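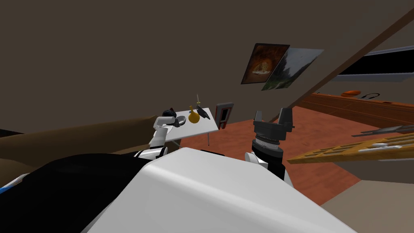
I've been teaching people how to fall down for most of my adult life, and starting this February I get to do it under my own roof. My name is Chiamaka Effiong, and I'm thrilled (and a little short on sleep) to announce that Halska Judo is opening its doors in the old Rurnetti building, with a beginners' program for adults who have never set foot on a mat. If you're lying on your back after your first throw, and you will be, you'll want something to look at, and a long wooden beam running across the ceiling is about as good as it gets. I've been telling everybody to pick a spot on a beam like that and breathe out. It works for me!

The program is called Soft Landing and it runs for 8 weeks. We meet Friday evenings at 6, and we start with falling. Backward, sideways, then the forward roll, which scares people more than it should. There's no throwing at all until you can hit the mat, slap with your arm, tuck your chin and get up again without thinking about it. After that we get into grips, a couple of hip throws and some basic holds on the ground. I keep the groups small and I like to work with everyone myself, so please don't worry about getting stuck in the back with some big guy who wants to prove something.

I should say who this is for, too, because I get the same phone call over and over. "Am I too old?" "I have a bad knee, can I come?" "I haven't worked out since high school." Come anyway, and talk to me before class about the knee. My oldest student at my last club started after she retired and she still has one of the nastiest foot sweeps I've ever been on the wrong end of. You don't need to be in shape to begin. You don't even need a uniform for the first two weeks, just sweatpants, a long-sleeved shirt you don't love and short fingernails.

I won't be running this by myself, thank goodness. Kelechi Wike will be coaching alongside me on Fridays and taking over the groundwork sessions. We trained together for years, and he's a lot more patient than I am when it comes to explaining where your elbow goes. When I asked him for a quote for this release he sent me this: "Judo gave me a way to be tired and happy at the same time. I want people to walk in nervous and go home hungry." So there you go, Kelechi, you're in print.

The whole program costs $115, and that covers all the classes plus a loaner jacket if you want one. There are 50 places altogether, split into small groups over the year, and the first group is filling up now. If money is tight, send me a note and we'll work something out. A supporter of the club, Lefteris Drakos of Skarine Sports, has put in enough to cover several free places, and I'd love to see every one of them used.

We're also holding an open mat on the Friday before the first class. Bring your kids, bring your mother-in-law, watch Kelechi and me throw each other around, ask whatever you like. Coffee's on me.

To sign up or to set up an interview, ask for Uchenna Oyelaran at the Halska Judo front desk. Reporters are welcome to join in on the mat. Wear the sweatpants.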